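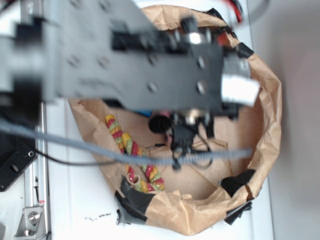 Brown paper, still the best bag there is.

Thirteen Years of Lending Toys: A Talk with Ruth Inskip

Ruth Inskip had told me to come to the side door and to mind the tricycles, and I'm glad she did, because there were a good many of them. She has run the Manitz Street toy library for 13 years, and before we had even sat down she had made me a cup of tea, apologized for the cup, and asked whether I had kids. (Two, both past the age of borrowing, sadly.)

The library began with a shelf in her hallway. "My sister had boys and I had girls, and we kept passing the same farm set back and forth," she told me. "Then the neighbors wanted in, and one January I couldn't get my coat out of the closet anymore." Now there are 660 toys on the books and 300 families on the list, and a card costs whatever you can manage.

I asked what goes out most. Trains, she said, and anything with a handle. Puzzles go out happily and come home one piece short. "I used to write to people about it. I wrote some very stiff letters! Then Lionel Dobson brought back a zoo puzzle without its giraffe, and he'd cut a new one out of cereal box and colored it in himself. It looked like a camel. The kids fought over that puzzle for years, and I never wrote another letter."

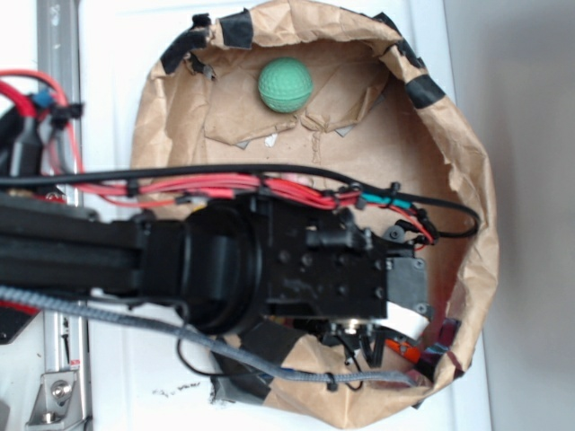 Toys for the very youngest borrowers are the ones Ruth likes to talk about, and I will admit we spent most of an hour there. She has little patience for things that light up and sing. Give a toddler something to reach into, she says, and you can drink your coffee while it's hot. A paper bag with its sides rolled down into a bowl and one green dimpled ball inside is plenty to begin with. "In and out, in and out. They're working so hard — you can see it in their foreheads."

She keeps a soft spot for pretend food too, and for the long afternoons that come with it. Her own girls ran a restaurant called Zullia under the dining table, with a menu that changed every day and prices that would make your eyes water. Ruth was seldom given a table. 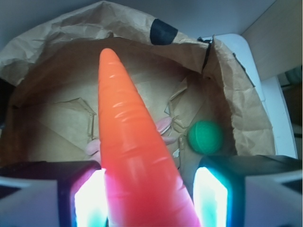
Kelly Ashworth remembers those afternoons a bit differently, and told me that the restaurant was forever closed for cleaning and that Ruth did all the cleaning. She also thinks the library should let families keep things for longer than two weeks, as some children take that long to warm up to a new toy.

Ruth laughed when I passed this along. "She's been telling me that since the hallway," she said. "She may be right. But then who gets the trains?"

By then a father had come to the side door with a dollhouse under one arm, looking for the missing bathtub, and Ruth was already down on her knees checking the shelf where the odd pieces go.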